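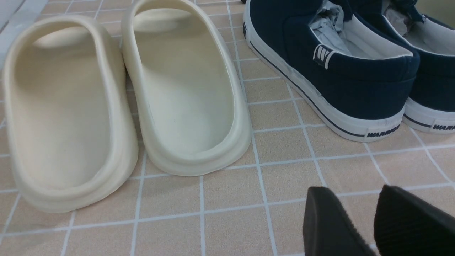

Before any arm run on the tidying task, the planning and perception software goes through this checklist, and the person at the console writes a comment next to each point. The task is simple to say: pairs of shoes on the floor, put where the plan wants them. For the software it is less simple. A cream slide on peach tiles has weak contrast, and its deep footbed can be read as a separate object from the rim. The navy sneakers are easy to find, but the tissue paper in their openings changes the depth surface exactly where our grasp planner likes to look. Please keep both kinds of shoe in mind when you answer section 2.

Software inspection checklist, floor tidying task
Perception: Nosen. Grasp and motion planner: Zurkitum. Logging tool: Chan.
Site: Gollon test floor
Revision: April
Marks: OK / OK with remark / STOP

1. Before start

1.1 Software versions on console and robot computer are the same.
OK.

1.2 Emergency stop tested from the console and from the button on the stand. Controller goes to the stopped state and stays there until manual reset.
OK with remark. Reset from the stand works, but the console still shows the old state until the page is loaded again. Please do not trust the color on the page. Read the state in the terminal.

1.3 Wrist camera calibration file is loaded, and it belongs to the camera which is mounted now.
OK. The loader now refuses a file with the wrong serial number. In the former revision it gave only a warning, and the warning was easy to miss.

1.4 Floor plane is fitted again after every move of the base.
OK with remark. The grout lines help the fit very much. On plain floor I would ask for a second fit.

2. Perception

2.1 Each shoe gets one mask, with the footbed and the rim together.
OK with remark. The slides were split in two masks in 4 of the test views. Merging by distance repairs it, but when two slides stand nearly touching, the same rule can join them into one big object. I lowered the merge distance and wrote the new value in the config. Somebody should check it also with dark slides.

2.2 Pair matching gives left and right shoe of the same kind.
OK.

2.3 Heel and toe direction is correct before it is sent to the planner.
OK with remark. For sneakers it is stable. For slides the open heel end is sometimes taken as the toe in strong side light. The confidence is then low, so the planner asks for a second view. This is the wanted behavior.

2.4 Soft filling inside a shoe (paper, sock) is not offered as a grasp point.
STOP. Nosen labels the paper as part of the shoe, and Zurkitum then proposes to close on it. Until there is a separate label, use the heel grasp only. The option is in the task file and must be set by hand.

3. Planning and control

3.1 Finger tips keep the minimum distance to the floor in the whole approach.
OK. The limit is 6 mm and it is checked in the planner and once more in the controller.

3.2 Planning time is below 300 ms for a single grasp.
OK with remark. The first plan after start is slower. Make one dry plan and throw it away before you measure.

3.3 The path does not go over the second shoe of the pair at low height.
OK.

3.4 Force limit on closing is set for soft foam as well as for rubber soles.
OK with remark. There is one value for all shoes now. It is safe, but it is a compromise. I propose one value per class in the next revision.

3.5 Loss of camera image stops the motion.
OK. Tested by pulling the cable during slow motion with no shoe in the gripper. I did not test it with a load.

4. Logging

4.1 Chan writes masks, chosen grasp and stop reason with one common clock.
OK with remark. The stop reason comes late when the disk is busy. Keep at least 7 GB free.

4.2 A log can be replayed without the robot connected.
OK.

Result of the inspection

Run is allowed with reduced speed and heel grasp only. Point 2.4 stays open and has to be inspected again before full speed. If you change the merge distance from 2.1, please repeat the whole section 2, including the points which look unrelated.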